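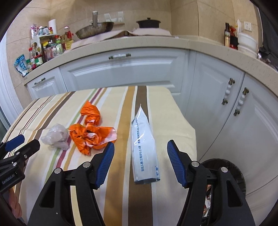

Folie 1: Tüten auf dem Küchentisch, Handgreifer mit blauen Fingerpolstern

Start | Programm | Vorträge | Notizen | Kontakt
Lesezeit: 2 Minuten

Begrüßung kurz halten, gleich zur Aufgabe. Plastiktüten! Mein Lieblingsgegenstand, wirklich. Durchsichtig, knittrig, jede liegt anders, und trotzdem greift sie jeder von uns ohne hinzusehen.

Vormachen von Hand: Greifer nehmen, zur Tüte gehen, zudrücken, ablegen. Bei Vesuvico haben wir so 1617 Durchgänge gesammelt, 12 davon zeige ich später im Schnelldurchlauf (Ton aus!). Dann Vergleich mit Plerier, also Fernsteuerung. Geht auch, aber man spürt die Folie nicht, und das merkt man den Bewegungen an: zögerlich, viele kleine Korrekturen.

Hier Pause, Frage ins Publikum: Wo würden Sie zugreifen, am Knoten oder am Rand?

Folie 2, zwei Greifer am selben Tisch. Betonen, wie schön das beidhändige Arbeiten wird, wenn eine Seite hält und die andere zieht.

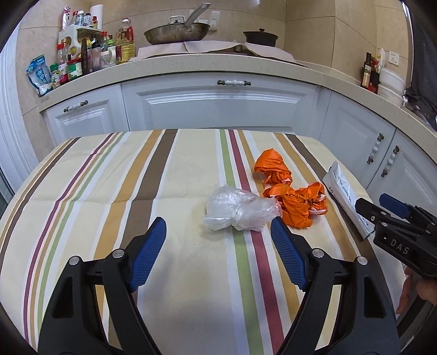 Morena Parisi wandte nach dem Probevortrag ein, die Fernsteuerung komme bei mir zu schlecht weg; mit etwas Übung würden die Korrekturen deutlich weniger, und man sehe beim Steuern wenigstens genau das, was der Roboter sieht. Guter Punkt, unbedingt einbauen!

Überleitung zu Piras: langsam vormachen, Fehlgriffe drinlassen, die Tüten jedes Mal neu hinwerfen. Falls Zeit bleibt, noch die Kurve mit über 2000 Durchgängen, sonst direkt zu den Fragen.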